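Trash bag keeps sliding down into the round bin

Print this page | E-mail this page

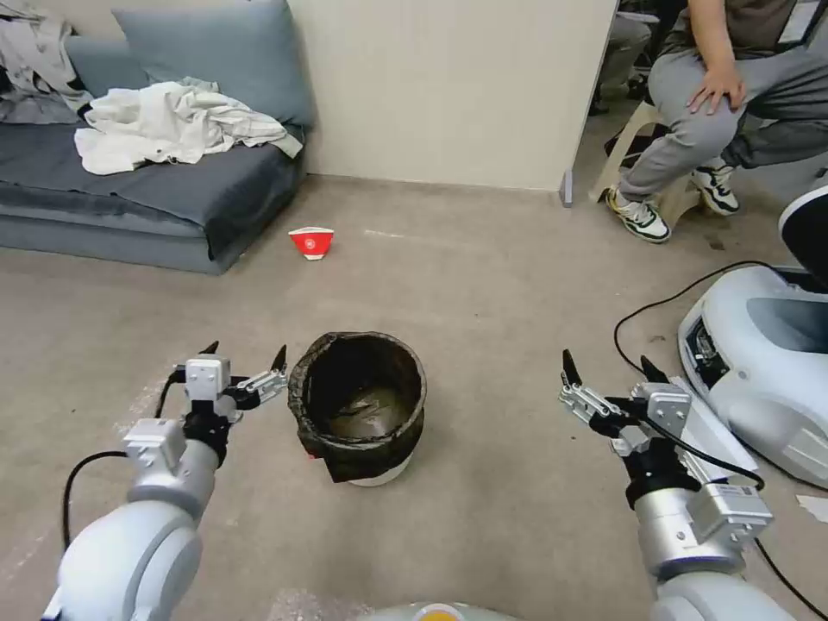

Bag slips when anything heavy goes in

Posted by Fathima Debnath

I look after the lounge at our office in Deltamstead. We have a round bin and I fold the bag over the rim so the edges hang down the outside. It looks fine in the morning, but by afternoon one side has dropped in and there are coffee dregs on the inside of the bin. I also keep finding paper cups on the floor near it. Is there a trick to holding the bag, or do I need a different size?

Gayan Saha

Get bigger bags.

Vasanthi Bandara

Measure around the outside of the rim with a string. Lay the bag flat and measure across the opening, then double that. You want the bag only slightly bigger than the rim. If it is much wider, gather the extra on one side, tie a small knot in it and tuck the knot under the fold. Push the bag down to the bottom with your hand before you fold it over — trapped air holds it up, and then the first heavy thing drags the edge in. Empty the dregs in the sink first if you can.

Kasun Mridha

I used a big elastic band over the fold for years. They snap after a while but a pack of 20 is cheap. For the cups, move the bin closer to the sofa. Ours was across the room and people threw from where they sat.

Last updated: 2024-09-29

Contact | Copyright Cestadico Community Help | Back to top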